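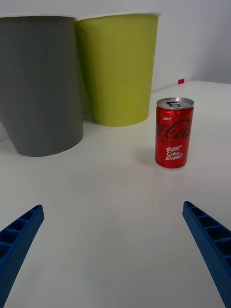

Visit report: McPhee packaging plant, Pristthorpe

Date of visit: Thursday, June 22, 2023

The plant converts coated board into drink cups and lids for the vending trade. Access was by the Farnetden road entrance. The tour covered board storage, printing, forming and the test room, and lasted four hours including the safety talk.

Forming hall

There are 13 forming machines in two rows. Printed blanks are fed from a stack, wrapped on a mandrel and heat sealed along the side. The base disc is then inserted and the rim rolled. Scrap is drawn off under the floor to a baler. Line 4 was stopped for a change of mandrel, so the heater could be viewed with the guard open. The counter on the next line read 1,221 rejects for the week, most of them for side seam faults.

Test room

Cups are checked for leaks, wall stiffness and rim height. A sample of 40 is pulled from each line per shift. Results go into the Zanska quality system, which replaced paper sheets last November. Cups from other makers are tested by the same method. Cans are kept as a reference for lid and opening size. 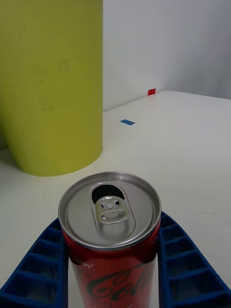

Storage and shipping

Board reels are held at controlled humidity for roughly two days before printing. Finished cups are sleeved, boxed and stacked on pallets. Outgoing loads leave from the north dock; the reel dock is on the south side and was not visited.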